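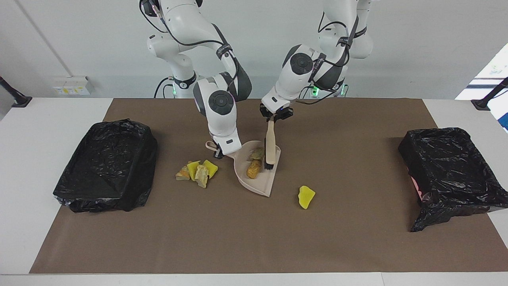
2 min read

Duda dustpan and hand brush

I bought the Duda set in October for the workbench, where I cut up sponge and foam and leave bits everywhere. It has been used most days since then.

The brush is the better half. The handle is pale wood with a rounded end and a small hole for hanging, and the black bristles are stiff enough to push a lump of foam over the lip. I have had more than 191 sweeps out of it and they still stand straight.

The pan is plain plastic with a wide scoop and a short handle. Big scraps go in on the first push. Fine dust takes 2 passes - the lip doesn't sit quite flat on paper. My old Flesteo pan was better at that, but its handle snapped.
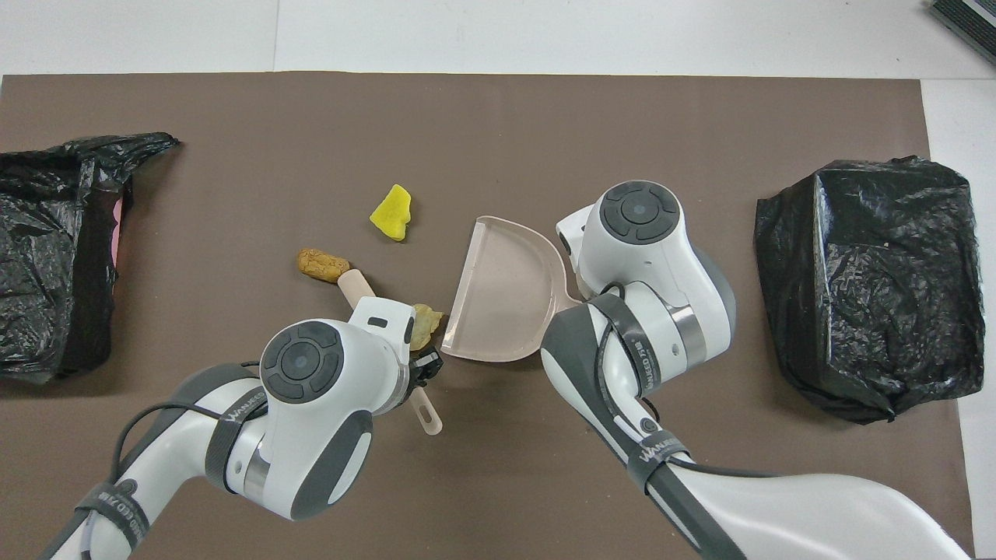

Duda pan and brush on the brown mat, with a few scraps still to pick up.

It does not clip together for storage, so I hang the brush and stand the pan behind the bin. Worth buying for a bench - for a kitchen floor I'd want a longer handle.

Miłosz Szulc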